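Can you really boil water in a glass test tube without it cracking?

My daughter is doing a color chemistry unit at home and the kit (Jeltwood, 268 pieces, most of them stickers) came with six tubes and no instructions on heating. The Gokex listing for replacement tubes says "heat proof to 500 degrees" and doesn't say which degrees. I don't believe it. Two have a hairline near the bottom already. Also, the inside goes foggy and stays that way. Is that damage or just water?

Answer from Desmond Doucet

I'd be suspicious of that listing too. Plain soda-lime glass and borosilicate look alike on a kitchen table, and sellers put "heat proof" on both. If there's no glass type printed on the box, assume the cheap one and use warm water baths only. Throw out the two with hairlines.

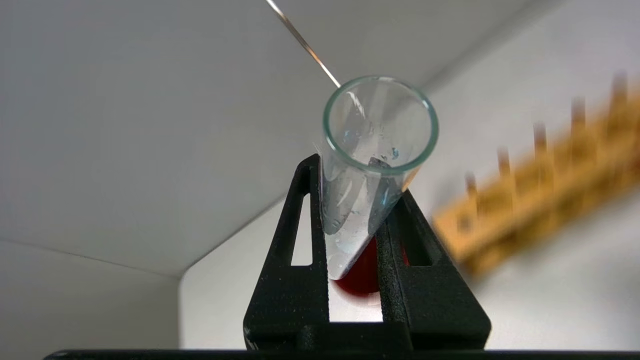
Fog by itself doesn't tell you much. Moisture on the inside of a tube wipes off with a bottle brush and a rinse in distilled water. Etched glass doesn't. You can have a small amount of dark red liquid in the rounded bottom and the wall above it all droplets and streaks, and that's no reason to throw the tube out. Wash it, let it dry upside down overnight, then look again. If it's still cloudy once it's dry, I'd blame hard water first and try white vinegar.

I'd skip the greenish-rim test people pass around. Plenty of glass looks a bit green edge-on — I wouldn't bet a kid's fingers on it.

Answer from sachdeva_fan

Tovon ones are fine, I've boiled in mine lots. Never had one break

Reply from Desmond Doucet

Which Tovon ones? They sell more than one kind. "Never had one break" is what everyone says up to the day they do.

Related questions
Removing food dye from glass
Is the Sachdeva starter kit worth it?
Test tube brush too wide for the tube
Vinegar or citric acid for hard water film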